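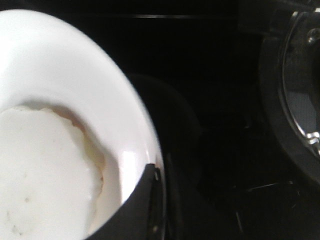 Filed under: Food and Kitchen Studies / Year 1 / Course Reader

Chapter 4
Batter, Bowl and Pan: What Recipes Claim to Know

Most cookery books state their rules about batter with great confidence. Rest it in the fridge. Never beat it smooth. Use a cold bowl, a heavy pan, a wooden spoon. The rules are passed on in the same words from one book to the next, and a student who asks where they came from will usually be sent to another book that says the same thing.

This chapter asks you to be less polite. By the end of it you should be able to take an ordinary kitchen instruction, work out what it would mean for it to be true, and plan a trial that could show it to be false. Some of the old rules will come through this quite well. Several won't, and a few are so loosely worded that no trial could touch them, which ought to bother us more than it does.

Take the word "lumpy". In 2 well-known home baking courses the student is told to stop mixing while the batter is still lumpy. Neither says how large a lump may be. When Azra Vlachou asked her evening class to stop at "lumpy", everyone stopped at a different point, and all of them believed they had followed the instruction. They had, as far as anyone could tell. She now keeps back a spoonful of each batter on a saucer so that people can at least argue over the same thing.

The bowl gets less attention than the mixture, perhaps because it seems too plain to matter. Marin Kadrić, whose notes on mixing are used in section 4.2, is doubtful about most of what is said in favour of one material over another. A thick bowl does take longer to warm up in a warm room. Whether you would ever taste the difference is a separate question, and the makers' leaflets tend to slide from the first claim to the second without a pause.

Pans are where the claims become grand. The Varkis kitchen handbook gives page 172 over to the virtues of a dark pan and never once mentions how hot the hob was. Shape, at least, is easy to check for yourself. Turn a pan on its side and look at the rim: how high it stands, and whether there is room to slide a turner under the food. 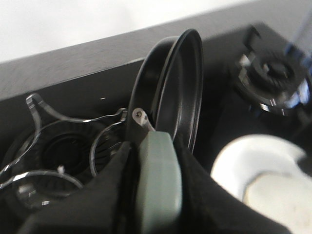

Fig. 4.1 A round black pan with a raised, curved rim, seen at an angle.

A raised rim holds a thin batter in and gets in the way when you want to turn something flat. Both are true of the same pan, so "best pan" means very little until you say what is going into it. Keep this in mind when you read the Golard survey in section 4.4. It gathered 2861 replies from home cooks and asked them to name their best pan, with no mention of the dish. The total is impressive – the question is a poor one, and a large number of answers does nothing to mend it.

Drita Mladenović makes a similar complaint about weighing. Batter clings. What goes into a bowl and what comes out of it are different amounts, and a recipe that promises a set number of pancakes has made a guess about how well you scrape.
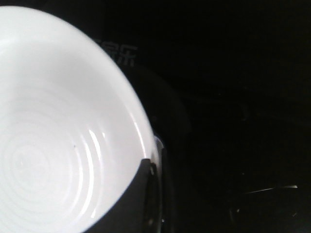 She suggests weighing the bowl on its own first, writing the figure down, and weighing it again after pouring. It is dull work and students skip it, then blame the recipe when they come up one pancake short. They may be right to blame it. Without the second weighing they can't know.

Before you start section 4.1

Choose one instruction about batter that you have always followed. Write it out exactly as you were told it, along with who told you. Then write down what you would expect to see if it were wrong. If you can't think of anything, choose another instruction, but keep the first one in your notebook. We will come back to it in section 4.5.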